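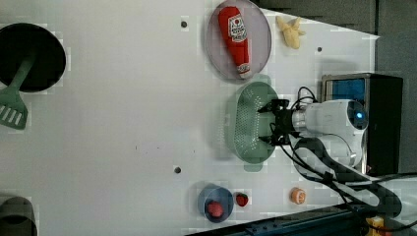
Figure 6. The kitchen set on the white table, overhead view, with the gripper above the colander.

4.2 The table-top kit in use

The kit under review is the Clunlow table-top package, sold by Bralesmont as a ready set for pick-and-place work. It comes as an arm, a gripper, a mounting rail, the control software and a case of props. We took the base version. There is a dearer one with a second arm which we did not test, and nothing below should be read as applying to it.

Set-up first, as that is where most small labs will lose their time. The printed guide allows a morning. Ours took until late on the Thursday afternoon, most of it spent on the software licence and on one firmware step that the guide puts on the wrong page. Bolting down was easy. Cabling was not. The leads supplied are long and there are no clips for them, and in Figure 6 they can be seen looping out above and below the arm before they bunch together at the lower right. In two early runs a loop caught on the wrist and the arm stopped itself. It stopped cleanly, to be fair, and restarted without a fresh calibration. We would still want clips in the box at this price.

The props are a mixed lot, household things and toy food. A round pan, a green spatula with a slotted head, a plate, a ketchup bottle, a green colander, a blue cup, and toy fruit that includes a banana, a strawberry and a small orange one like a peach or apricot. Sizes vary a good deal and so do the grips they call for, which suits a test of this kind. Plain blocks tell a buyer very little. The bottle lying across the plate is a fair example of the harder sort of layout - the arm has to clear the rim of the plate and still close on a rounded body.

Each trial was one spoken-style instruction typed into the Ellex planner, which ships with the kit. "Put the strawberry in the colander", "move the bottle off the plate" and so on. One operator, no help by hand once the arm had begun to move. A trial counted as a success if the named item ended where it was told to go and nothing else was knocked out of place by more than its own width. We ran 94 trials on this layout and small changes to it. Of these 87 were successes. Seven failures then, which we take in turn.

Most of them were the colander. It is the one prop we would call awkward. The sides are curved and full of small holes, and the depth reading over it is poor, so the planner tends to guess the height of the rim. When it guesses low the fingers come down on the edge. Four failures went this way. Lowering the approach speed helped a bit, raising the release point helped more, but neither setting is in the main menu and we only found the second by asking the supplier. They answered the same day, which we note in there favour.

Two failures were the spatula. The handle is thin and when it leans on the pan the planner sees the two as one object. It then tries to grip the pan rim. Taking the spatula off the pan and laying it flat on the table cured this every time, though a kit sold for kitchen tasks ought to cope with a spatula on a pan.

The last one was the banana. It is a part-peeled toy with the flaps spread open, and the fingers closed on a flap and lost it on the way up. A single case, and repeats with the same toy went through.

The cup did better than we thought it would. A red ball sits down inside it and we expected trouble getting the fingers past the wall. None in the counted trials. The Valentini gripper has slim fingers for its class and this is where they earn their keep. Grip force is set per object from a table held in the software; the defaults were fine for everything but the bottle, where we turned it up one step.

A word on working space. The mount puts the arm at the right of the table and the reach falls off towards the far left, so items near the left edge take longer. The planner will try them anyway and does not warn the user. Moving the mount along the rail helps but means unbolting, and calibration must be done again. We allow 9 minutes for that with two people. Longer alone.

The white top has a good and a bad side. Coloured props stand out well against it and the detector had no trouble naming them. Under our ceiling lights, though, the green parts threw a tint onto the surface near by, and on a few runs the detector drew the colander larger than it is. Blinds down, lights dimmed, the effect went. The guide says nothing on lighting and should.

Noise was low enough to talk over. Running costs we cannot judge from a loan of this length. The finger pads showed light wear at the end of the trials - replacements come in packs of 6 and are a two-screw job.

On balance we would reccomend the base kit to teaching labs and to groups wanting a first table-top arm, with the points above on cabling and on the colander in mind. Groups who need long unattended runs should ask for a trial first. The stop-and-wait behaviour after a snag is safe, but it does mean someone has to be in the room to clear it. Results with the drawer and shelf add-on are in Section 4.3.

Filed under: Robotics > Product Evaluation > Manipulation

Related items
Setting grip force for soft and hollow objects
Ellex planner: notes on typed instructions
Low-cost arms for teaching labs, a short survey
Depth sensing over perforated and shiny surfaces
Cable routing on small fixed arms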